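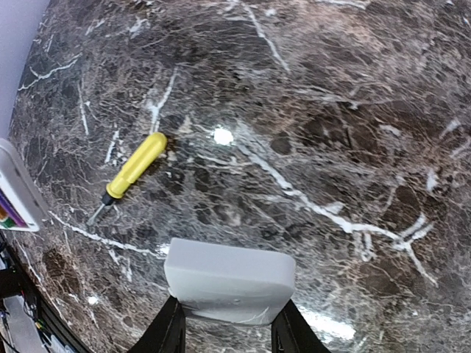

Filed under: House Stuff

I own one good screwdriver. It has a bright yellow handle, it fits the hand, and it has spent most of its adult life missing. I have bought replacements for it. The replacements are in a drawer in the hallway, where they can be found at any hour of the day or night, and they are all terrible.

The yellow one turned up on the marble last week. I had gone in to wipe the counter and there it was, lying at a slant with its tip next to one of the thin white veins, as though it had been there the whole time and I was the one who'd wandered off. I had looked on that counter. I had looked on it at least twice, with my glasses on.

I blame the marble a little. We picked it, Gwenaël and I, out of a showroom with terrible coffee, and what we liked was how busy it was. Brown, gray, charcoal, squiggly white lines all over. "It'll hide everything," the salesman said, and I took this as a point in its favor. I was thinking of crumbs. I wasn't thinking of my keys, a contact lens, most of a bag of lentils, or the set screw from the towel bar. A surface that hides everything does not check with you first.

But a yellow handle? On brown? I have no theory.

Anyway, finding the screwdriver meant I'd run out of excuses, so the fixing started. Every house has a list, and ours is on the back of an envelope from Seltport, the people who sold us the dishwasher and still write to us as if it had been a summer romance. The list says, in Gwenaël's handwriting, which slopes downhill the longer he thinks about money:

towel bar
the cabinet door (you know which)
white thing
white thing (other)
call about gutter

I want to talk about the white things, since they are what this post was supposed to be about before I got onto lentils.

A house collects pieces of white plastic. I don't know where they come from. Some arrive with appliances, in the bag with the manual, and some fall off appliances later, and after a couple of years the two populations mix and can't be told apart. There are chunky ones and flat ones. There are trays that must have been the bottom of something. You can't throw them away, because the day you do, the fridge will start making a noise and a man will come out and ask where your white piece is.

Ours live in a box from Jikadel that once held a bathroom scale. I tipped the whole thing out in July with the firm intention of matching every piece to its owner. I matched one. It was the lid of the box's own battery compartment, I mean the scale's, and the scale had died by then, so put that down as a partial win.

This time I brought in Vittoria Martinelli, who lives downstairs and once reassembled a whole Punolon vacuum on our landing without looking at the leaflet. I admire this in a person. I also find it slightly aggressive. She turned the pieces over and said "no" to most of them in the voice you'd use on a dog.

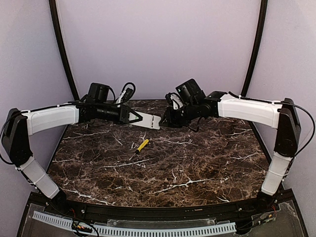 Posted by the management (me), Mar 15, 2023

The flat ones are the worst. A chunky piece at least looks as though it held something up. A long thin plate with a row of little dark marks toward one end and a notchy edge could be from anything. It could be a vent, a drip guard, a shelf edge, a part of a toy belonging to a child who has since gone to college. You hold it up level, you tilt it, you say "huh," you pass it along to the next person and they tilt it and say "huh" too. We got a good while out of that.

Vittoria's position is that anything you can't identify in the time it takes to boil an egg should go. Gwenaël's position is that nothing should go, ever, and that he has a feeling about that one. He has had a feeling about that one for as long as we've lived here. I asked him what the feeling was and he said it was "sort of a laundry feeling." We checked the washer. The washer was complete. I've rarely seen a man so let down by a working appliance.

I did try looking things up. If you type "white plastic piece" and "notches" into a search box you get 221 pages of other people's white plastic pieces, all for sale, and every one of them looks exactly like yours until you read the measurements. There's a shop called Ghiță that seems to sell nothing else. They had over 400 listings under "misc. trim," and I read more of them than I'd like to admit, with a cup of tea, the way some people read about murders. I nearly bought one. It was a very handsome piece of trim and I have no idea what I'd have done with it, apart from the obvious, put it in the box.

What got done, for the record: the towel bar is up, using a set screw from one of the bad screwdriver's blister packs. It's level if you're tall. The cabinet door (you know which) now closes, and has developed a habit of opening again during dinner, slowly, usually when somebody's telling a story. The gutter people have a recorded message with pan pipes.

The white things are back in the box, minus a few that Vittoria carried off downstairs before Gwenaël could get to her. He hasn't noticed. If you're reading this, Gwen, they were duplicates.

I've hung the yellow screwdriver on a nail inside the pantry door so this will never happen again. I went to get it this morning for the cabinet hinge and the nail was there.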